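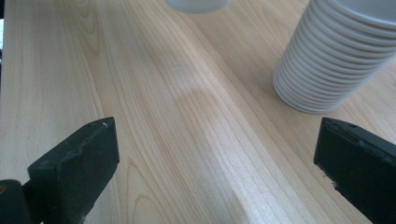
Ostholm > Newsletter > Around the house

Paper cups: how we stack them from now on

Many of you wrote to us after the summer lunch about the drinks table, so I will try to answer everybody in one item. The short answer is that the cups are back, and they will stay on the light wooden table next to the kitchen door in the Farnuten room.

In June we received a new delivery of 1000 cups. They are plain white paper with a small print of flowers and green leaves, and I must say I like them more than the old brown ones. The paper is a little thinner than before. If you take very hot tea, please use 2 cups, one inside the other, or bring your own mug from home.

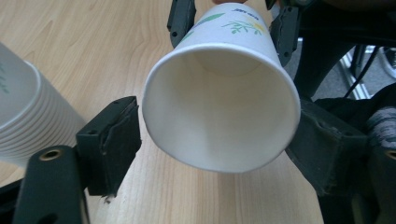
Issue 3676

Some readers asked why we ask everybody to take a cup by the lower part and not by the edge. The edge is where the next person will drink, and with the old way of stacking, mouth up, many fingers went inside before the cup was ever used. I have done it myself many times. It is also easier to see if there is dust or an insect in a cup when you turn it and look in before you pour.

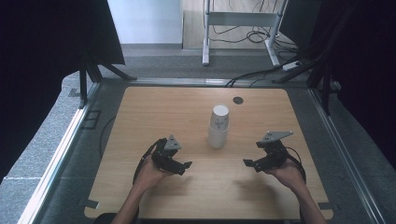 When you set a cup down, please give it some space. Paper cups are light, and a sleeve or a bag is enough to push one over. On Tasting Evening we lost a full cup of blackcurrant juice this way, and it went over the whole guest list. Keep cups away from the small round hole in the table top also - what goes in there is difficult to clean.

For those who help to set up before an event, the stack should stand with the mouths down, directly on the wiped table. Do not make it too high. For a big evening at Privholm we need around 300 cups, and it is better to keep most of them in their plastic and open more when the table gets low. Cups which were opened but not used go back in the bag with a clip. They do not go in the cupboard above the sink, where it is damp.

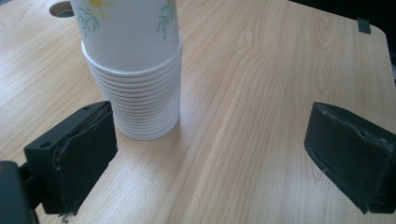
White cups with the flower print, stacked mouth down.

Used cups go in the gray bin by the exit, without the tea bag please. The next item on our list is the spoons, and suggestions are welcome at the front desk until the end of the month.

Recent items
Opening hours of the Pattinasarany reading corner
New hooks in the coat room
Privholm evening: what to bring
Lost and found, 06/07/2018
Who took the big teapot?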